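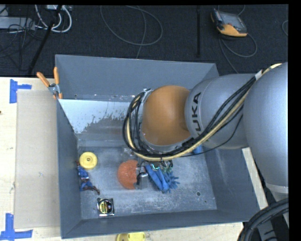
Small items in the gray sorting bin, including a tape measure and a blue soft-bristled object.

Small Items Sorting Bins: Frequently Asked Questions
Michalski Center, Materials and Lending Office

What are the sorting bins for?
Sorting bins receive small loose items that have no shelf location of their own. Toys, tape measures, balls, rolls and similar articles are placed in a bin until staff assign them to a permanent drawer. The Center currently maintains 15 bins across the Butport and Kudov buildings.

Which items may be placed in a bin?
Any clean, dry item weighing no more than 210 grams may be placed in a bin. Hard and soft items may share the same bin. Glass, open blades, batteries without a case and food are not accepted at any time.

Do items need to be arranged in a particular way?
No fixed arrangement is required. Items should rest on the floor of the bin in a single layer and should not be stacked. Please leave enough space between articles for each one to be picked up separately.

How should tape measures be handed in?
The blade must be fully retracted and the lock released. Tape measures with a cracked case or a missing end hook should be brought to the service desk, where they will be withdrawn from lending.

What about toys with cords, strands or bristles?
These are welcome, provided that loose strands are not knotted around another item. Borrowers are asked to untangle cords before returning a toy. Soft toys that have been washed must be completely dry — damp items will be sent back to the borrower's department.

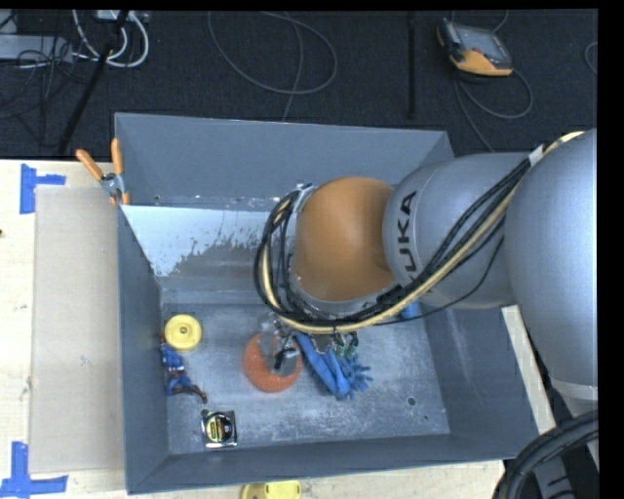
Gray bin on a light wooden table, with orange-handled clamps on the rim and blue tape on the tabletop.

May I move a bin to another table?
Bins should remain where they are found. Requests to relocate a bin are submitted on Form 73 and are normally answered within two working days. Clamps and tabletop tape may be removed only by staff of the Materials and Lending Office.

How often are the bins cleaned?
Bins are emptied and wiped down every Sunday. Dust and light residue may collect between cleanings and do not prevent use. Spills should be reported to the service desk at extension 83.

I found an item on the table beside a bin. What should I do?
Please leave it in place and inform the service desk. Articles next to a bin may already have been checked out — returning them to the bin creates errors in the record.

How long are items kept?
Unclaimed items are held until the end of the following month. They are then entered in the general inventory or transferred to the Cuvisen storeroom.

Can I borrow directly from a bin?
No. Items become available once they have received a drawer label. Borrowers who need an article sooner may ask the service desk to label it on the same day.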